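Chapter 3
Shared Rooms and How They Are Furnished

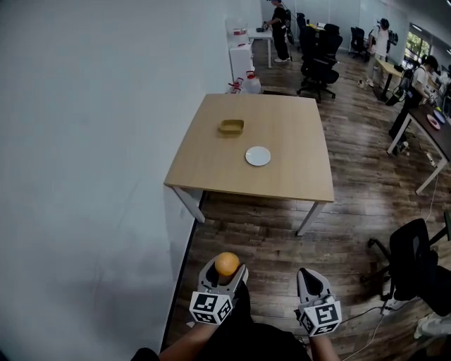 Figure 3.1 A shared room with several separate tables, office chairs, and a wood-plank floor.

Most rooms in a house were planned with one main use in mind. A bedroom has a bed, and nearly everything else in it is arranged around the bed. A shared workroom is different. Several people use it at the same time, often for tasks that have little to do with one another, and the furniture has to allow for that. This chapter looks at how such rooms are laid out, what goes into them, and how they are kept in working order.

The room in Figure 3.1 has tables of more than one kind. One is square, with a light-wood top and white metal legs, and stands against a plain white wall. Another has a dark top. People are busy at different spots, and there is open floor in between. Rooms of this type are common in schools, community buildings, and small firms, and many of them began as something else, such as a storeroom or a large office.

When you finish this chapter, you should be able to

describe the difference between a fixed layout and a loose layout
choose a table size for a given task
plan walking space between work areas
explain how cords, chairs, and containers affect the use of a floor
draw up a simple reset list for a shared room

Key terms: clearance, fixed layout, loose layout, landing surface, reset, work zone

3.1 Fixed and Loose Layouts

In a fixed layout, the furniture is attached to the building or is too heavy to move without help. Kitchen counters and laboratory benches are the usual cases. A fixed layout is steady and easy to keep in order, but it is costly to change.

In a loose layout, the tables and chairs can be moved by one or two people. The same room can hold a class in the morning and a meal in the evening. The price of this freedom is drift. Tables creep toward the outlets, chairs gather wherever people last talked, and after a few weeks the room no longer matches its plan.

The Ivden Learning Center, which we will return to in Section 3.4, changed from a fixed to a loose layout when it moved into its present building. Its main room has a floor area of 500 square feet. Under the old plan the benches alone took up 134 square feet, and they could not be pushed aside. The new tables cover almost the same area when all of them are set out, but half can be folded and stacked behind the door.

3.2 Tables as Work Zones

A work zone is the table plus the space a person needs in order to use it. People new to planning often measure the table and forget the rest. A person who stands and leans over a table needs room behind the hips. A person in a wheeled office chair needs more, and the chair will not stay where it was left.

Small tables have one clear advantage. Each can be given a single job, and the things for that job can stay on it. A square table with a plate and a shallow tray on top still has plenty of bare surface. A long table with the same two items soon collects coats, bags, and mail.

Every room also needs at least one landing surface, a place to put things down for a short time. The top of a low cabinet serves well. Keep in mind that a landing surface fills up quickly — anything left there overnight tends to stay.

3.3 The Floor

The floor is part of the furniture plan. Look again at Figure 3.1 and note the white power cords running across the boards on the right, and the jugs with red caps at the base of the cabinet. Items like these take up little space on a drawing. In use, they decide where people can walk and where a chair can roll.

Cords should follow a wall where possible. Where a cord must cross a walkway, use a flat cover and tape both ends. Large containers of liquid belong low down, close to a wall, and out of the path of chair wheels.

Before You Read On

Choose a shared room you know well. Sketch it from memory, including every table and chair. Then visit the room and correct your sketch in a second color. Keep both versions for the clearance exercise in Section 3.4.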